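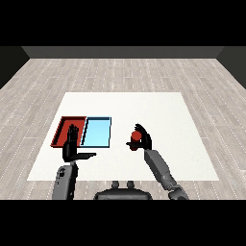
Trays side by side on a white table, the red one on the left

About Fawzy Bread School

We teach people to bake bread at home. Flatbreads, sandwich loaves, rye, semolina rounds, the big crackly sourdoughs everyone wants to try first (and should!), plus a few sweet things around the holidays. If it starts with flour and water, we probably have a class for it, and if we don't, write to us, because half of our schedule began as somebody's email.

The school opened in July in the back half of a closed hardware store on Priveo Street in Cokden. Ismail Tazi had been baking for restaurants since he was nineteen and was tired of going to bed at four in the afternoon. Rachid Saber was his neighbor, a high school chemistry teacher who kept knocking on the door with questions about why his dough had collapsed. They ran the first class with 2 students and a secondhand deck oven that only heated on the left. Both of those students still come to the New Year bake. One of them now makes a better baguette than Rachid does, and he'll tell you so himself.

How we teach

Classes are small and pretty noisy. You get your hands in the dough in the first ten minutes, and we talk while we work. Ismail teaches by feel: he'll come over, poke your loaf, and say "ten more minutes" or "go, go, go." Rachid likes to draw on the whiteboard. Between them you get the touch and the chemistry, and you can lean toward whichever one makes sense to you.

Everybody starts with khobz, the round Moroccan loaf that Ismail grew up on. It's quick, it forgives nearly everything, and you take yours home the same evening, still in its towel. After that you can go on to the four-week Everyday Loaf course, the sourdough course, or any of the single evenings. There's no exam and no certificate. We did print certificates one year and people used them to wrap sandwiches.

We bake in ordinary home ovens for nearly all of our courses. The deck oven comes on for the open bakes and for anyone who has caught the bug badly enough to ask about it.

The starter

Our starter is called Trenosis. Rachid swears it sounded like a real Latin name when he wrote it on the jar. It's half rye, it likes to be fed before breakfast, and it smells a little like green apples on a good day. Every sourdough student leaves with a jar of it, and we love hearing where it ends up. One family drove theirs across three states in a cup holder. If yours dies, come by and we'll give you more, no questions asked.

Where we are now

As of December 31, 2023, we have taught 157 classes and welcomed 1,992 students, from a seven-year-old who came with her grandfather to a retired welder who shapes the tightest boule any of us have seen. We took over the front half of the store too, so there's finally a coat rack, and a shelf of baking books you're welcome to borrow.

Next up is a whole grain series with flour from a mill just up the river. We've been testing the recipes for months and we are so excited about the spelt one.

Come and see us

The door is open on any class evening from five o'clock, and you can stop in for a look before you sign up. Use the side entrance, past the blue mailbox. Wear something you don't mind getting floury, tie back long hair, and bring a bag for your bread. Aprons are on the hooks.

Fawzy Bread School
Priveo Street, Cokden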